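Packing up the back room – gallery

Posted May 24, 2019

Quick one as I'm meant to be doing the other half of the shelf. We are moving from the flat at Paisan to the new place over at Hasance. So. Packing. Soft things, bathroom things, the bits that don't belong to any room. Been putting it off since February, when the lease letter came.

Rules this time round. One box per shelf, no "misc". Last move I had 4 boxes marked misc and opened the final one a year later, full of dried up pens and a lampshade. Not doing that agian.

Click through for the bigger versions, captions are whatever I had time for.

1. Cloths and cuddly things

Pink knit, teal ribbed knit, plush. Soft stuff goes together and gets used as padding, saves on bubble wrap.

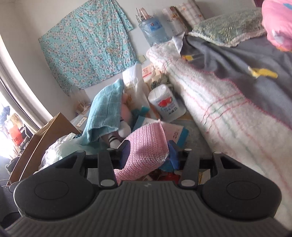

Bubble wrap being a sore point. Bought a roll from Kallora, paid far too much, used maybe a quarter of it on the plates and the rest is sat in the hall getting trodden on. Cloths do the same job and you've got to pack them anyway. Tea towels round glasses, jumpers round the lamp, flannels stuffed down the sides. Only thing I'd keep the wrap for is picture frames.

Knitted things: fold, don't roll. They come out with a funny twist otherwise. Flat weave towels can be rolled, tie round the middle, done. Bath sheets I've given up on, they're going in a bin bag in the boot of the car.

Anything with a lid gets checked before it goes near fabric. Bit of tape over the top if it's a screw one. Learnt that with a bottle of fabric softener and two good pillowcases, the smell never left.

2. What to do about bathroom bits

Half of these aren't worth moving really. Old sun cream, hotel soaps, three nearly empty shampoos – all gone. What stays is the unopened packs and the stuff I'd only have to go and buy the first evening. Cotton swabs, wipes, a sponge for going over the new bath before anyone gets in it.

Weights, for anyone who likes that sort of thing. I put the kitchen scales to use. Spare hairdryer 600 g, bag of pegs 200 g, the big tin of talc 800 g (who is using this much talc). Nothing there that'll break a box but it adds up, and the stairs at Hasance are steep.

Boxes are from Cluline, the plain brown ones. Good thick sides. I tape the bottom twice, once along the seam and once across, then leave the top open until the night before because I always need something back out of it.

3. Box with the plush in

Pink plush, stripy towel rolled and tied, the big bag of cotton swabs across the middle, wipes, pink sponge. Checked cloth rolled up in the corner behind. Pleased with this one!

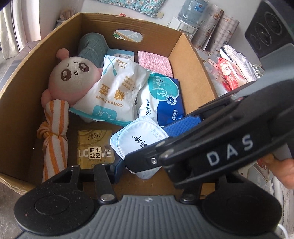
Is it all right to put toys in with toiletries?
Sealed packs are fine, and I've not had any trouble with dry things like cotton swabs. Keep liquids out, put them in a washing up bowl or a bucket and carry that one upright. If the toy's a favourite put it near the top so it can come out first at the other end.

4. Labels

No picture, pen ran out. But: room on the top, room on one long side, nothing else. Last time I wrote full lists and then moved things about and the lists were all wrong. If a box has something wanted on the first night it gets a big star. So far the stars are kettle, bedding, this bathroom lot, phone chargers.

Also write on it BEFORE it's full, much easier when the cardboard's flat. Did it the wrong way on the book boxes and went straight through with the biro.

Still to do: airing cupboard, the drawer under the oven, coats. Curtains are staying up till the last minute, the neighbours have seen enough of me in my packing clothes. Will add more to the gallery when the airing cupboard's done, probly after the van is booked.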